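Joscombe Anglers Board > Commercial and Management > lobster trap cut, January meeting

otisc_114
Anybody else read the trap reduction proposal? Went through it at lunch. Joscombe goes from 1,317 tagged traps down to 1,171 over two seasons. So 146 gone. Spread over 16 boats. They say it's for the stock but the landings table only goes back five years and the first two were junk years for everybody. Want to hear from people who fish the north side before I write my letter.

gernik_skipper
North side here. Not against a cut. Against THIS cut. It's flat, same number off each boat give or take, so the guy with 40 traps loses nine and the guy with 150 loses nine. Tell me how thats fair.

Amos P.
Flat is how we did it last time and it was the only version anyone would vote for. Percentage cuts sound nice until the big boats hire a lawyer.

gernik_skipper
Last time was three traps each, Amos. Three. I lose more than that to draggers by Thanksgiving

otisc_114
Ok but is there a problem with the stock or not. My shorts are way up. Had strings this fall where two out of three went back under the gauge. That doesn't look like a fishery in trouble to me.

ona_toom
Lots of shorts can mean good years coming. Can also mean the legal ones are being taken the minute they molt into size. You can't tell which from the deck. I did sea sampling for four summers, ask me how many arguments I had about it.

What I'd want to see is egg-bearing females per haul, by month. It's not in the proposal. I looked twice.

Amos P.
It's in the appendix. Page after the maps.

ona_toom
That's the Zondwood side only. Different bottom, different depth. You can't paste that onto Joscombe and call it data.

Amos P.
Fair. Missed that.

jarmo_s
New to posting, fished gillnets back home before I moved here, so maybe dumb question. Why cut traps and not days? Fewer traps, people just haul them more often. Same lobsters come up, more fuel burned. We went through this with nets and the catch did not move at all.

gernik_skipper
Not dumb. Thats the whole thing right there

Amos P.
Days don't work for the small boats. You get a week of wind and your days are gone. I sat out eleven days straight in October. With traps at least the gear is fishing while you're tied up.

jarmo_s
Then you make the days bankable. Unused ones carry to next month.

Amos P.
And who keeps track. We can't get half the harbor to send in a logbook.

imre_olah
I buy, I don't fish, so discount this as needed. From the dock side a cut doesn't bother me much if it comes out of the summer glut. August I've got more soft shell than I can move and the price goes in the toilet. Take the same 146 traps out in July and August only and I bet most boats make almost the same money. Avotiņš down the road says the same and him and me don't agree on much.

gernik_skipper
easy to say when it's not your traps sitting on the lawn

imre_olah
Said discount it.

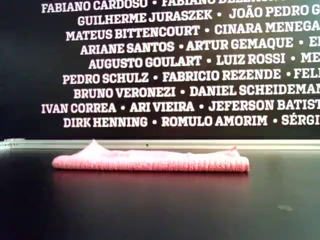
Also if it goes seasonal somebody has to pick the dates before bait gets ordered. I commit to herring in April. Last year I got stuck with a cooler full and ended up giving it away, so please, whatever you all decide, dont decide it in June.

ona_toom
Seasonal is worth a look. Summer's when the molt is on, less handling would help too. Wouldn't replace the egger numbers though.

otisc_114
Imre would you put the August thing in writing? Prices by month, even rough. They listen to buyers more than us, sad but true.

imre_olah
Can do prices. Not putting pounds per boat in there, that's between me and the boats.

otisc_114
Works

Amos P.
I'm still voting for it as written. A cut we argue about beats waiting till the state hands us one. My brother in law fishes over the line and they got theirs in a letter, no meeting, nothing.

gernik_skipper
Then vote for it and I'll vote against it and we'll still be tied up next to each other. You owe me a bilge pump btw

Amos P.
It's in my truck.

jarmo_s
Can a person comment if he only has a student license? Or only permit holders?

ona_toom
Anyone can comment. Only permit holders vote. Sign the sheet by the door before 6:30 or they skip you. Keep it under three minutes, they do cut people off.

otisc_114
Draft letter is half done. Asking for two things, Joscombe egger data and a seasonal option on the ballot next to the flat cut. Will post it here tonight if the wifi holds. Read it before you yell at me.

gernik_skipper
no promises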